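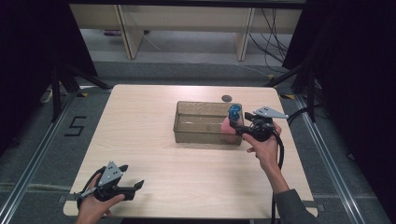 Got to the Zetunthorpe craft fair on Thursday, a bit before ten, and the queue was already out past the bike racks! It's £2 on the door and well worth it. I went straight to the dyers (no willpower) and came home with 600 grams of Nallemari sock wool in a mustardy green I swore I'd never buy again.

Sumathi Bangera's bookbinding talk was the best bit for me. She had us folding paper within minutes, and my corners were dreadful, but she was lovely about it. Stall 31 had the good waxed thread, if you're going at the weekend. They'd run out of the red.

Lunch was a cheese toastie from the Mudaliar van, eaten standing up because the chairs go early. The upstairs hall gets very stuffy after two, so do that one first. Parking's free behind the church.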